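4/19/18
Subbarao Poduval

Bed corner day! I've been looking forward to this one since we got the big bed against the wall. Notes mostly for me, but Steinarsdóttir wants to try the same thing on the narrow bed, so I'll write it out properly for once.

We're working on folding on a soft surface. A table is easy and we all know it. A duvet gives under your hand, and every wrinkle you push out of the shirt turns up again in the cover. I love this problem.
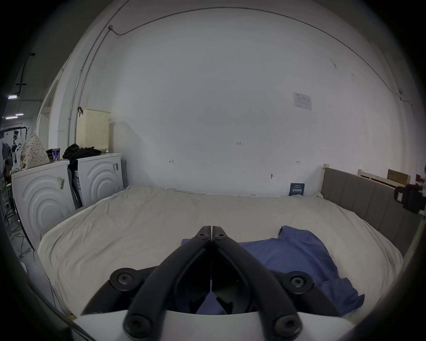
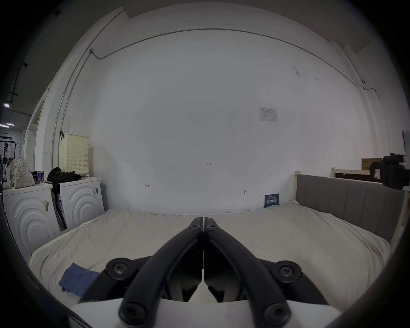 Blue cloth on the big bed, headboard panel to the right, washers to the left.

Things I want to remember:

The cream cover is a great background for the blue. I can see every fold line from the foot of the bed, even with the lights on low. We tried a gray throw in September and I spent the whole afternoon squinting. Please keep the cream one on!

Don't pull the cover flat between tries. I know it's tempting. A real bed has wrinkles in it, and the fold that only works on a smooth sheet is no use to us. Gridley disagrees and wants one smooth round for comparison, fine, we can do 4 smooth tries at the very end and mark them separately.

Sleeves first, then the body in half from the hem up. I went back and forth on this and I'm now very much a sleeves-first person. When I folded the body first, the loose sleeve got trapped underneath and dragged the cover along with it. With sleeves first the whole thing holds together when you slide it toward the headboard, and it's so satisfying when it goes.

Did 23 tries today. Target is 200 for the big bed and another 200 for the narrow one, so plenty left, but the pace picked up a lot once I stopped walking round to the far side each time. Stand at the front, reach in, done.

The headboard is nicer to work beside than I expected. The vertical stitching makes a handy ruler: I lined the folded edge up with one of the channels and got it much straighter than by eye. Stealing that for the narrow bed if we can find a panel like it. Ask Vitia whether the leftover one is still in storage.

Someone has penciled on the wall behind the bed (a "123" and some little arrows). I'd like to leave those alone until I know who uses them. If they're yours, tell me!

Next: same shirt, inside out. Then towels, which I think will be lovely and boring. Trolley with the spare linens needs to come back from next door before then, and I still owe Gridley a clean copy of the tally sheet.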